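To: trosdale-makers list
Date: 17 Sep 2024
Subject: Re: sorting trays and dishes for the January table

> Can whoever is doing the color sorting table tell us what's
> needed? We have 2 shelves in the Sternow cupboard and they
> are already full of last year's beads. Also – do the dishes
> need lids? Grilerico sells them both ways and the ones
> without are cheaper.

Quick reply, on my way out.

No lids. Lids just roll off and get stepped on. Plain dishes, the see-through kind, red and green. I have the first 6 here already, so don't order those again. One stick per dish, green in green. For the red ones anything red or pink will do, I'm not fussy and the kids won't be either.

Sticks – the Macedo bag says 1,000 and we do not need 1,000. If anyone wants to split one, write me off list.

Trays: the shallow wooden one is fine. Don't buy the deep ones, little hands can't get the dishes back out. Set it down at an angle if you like, doesn't have to be square to the table. Idea is the greens go in the tray and the reds stay out on the table top. Then swap for the next group.
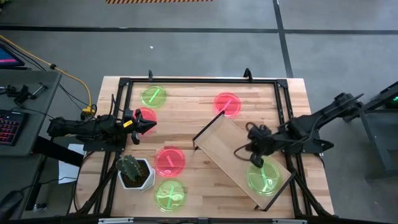

Shelf space: dishes stack, trays stack, so one shelf does it. Beads can stay were they are for now. Somebody did ask about getting rid of them and I'd say wait untill after January.

Cactus is staying on the table. Small one, white pot, keep it over to the side. Please don't water it, I do that.

Still need: masking tape, a box for the spare sticks, and the key to the Sternow cupboard back from whoever has it.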